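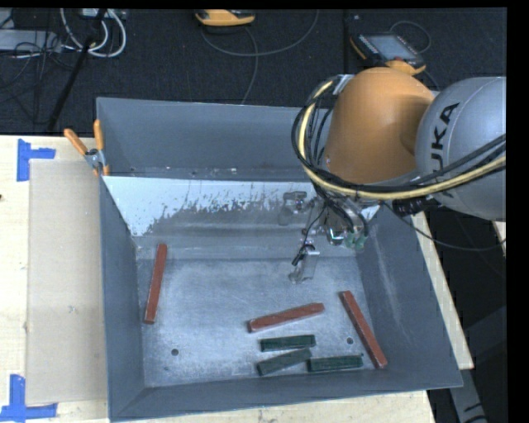

# Jindham sloped parts bin, gray sheet metal

**Use:** bench bin for short bar stock and blocks
**Time in service:** since January

I bought the Jindham to replace a Trutmont tote that had cracked along one corner. List weight is 43 lb, and that matches my scale closely enough. Ours sits on a wood bench, so I put felt under it on the first day - the bottom edges are not deburred well.

The shape is the main reason to buy it. The walls taper to a flat rectangular floor, and long pieces tend to end up on the floor instead of propped in a corner. The slanted ramp at the back does the same job for anything dropped in from behind. Bars can still stop tight against a side wall, where there is little room for fingers. Short blocks are easier to pick up unless they bunch together.

Finish is average. The light coating on the upper part of the ramp wears back to a ragged line, with bare metal under it. The floor scuffs to a cloudy, mottled silver. Neither affects use, but buyers who want a clean surface should look at the Desia, which costs more and has a full powder coat.

The two round holes in the floor, near the front, will pass small screws. I tape them over from below when sorting hardware.

Noise is high. Ilze Sproģis has the next bench and asked for a liner within a week. A cut rubber mat helped, but it hides the holes and collects grit.

I paid 120 with shipping. A Jõgi of similar size was quoted at 433, with a lid I did not need.

Rating: 4 out of 5. One point off for the edges.

- Vaida Baranauskienė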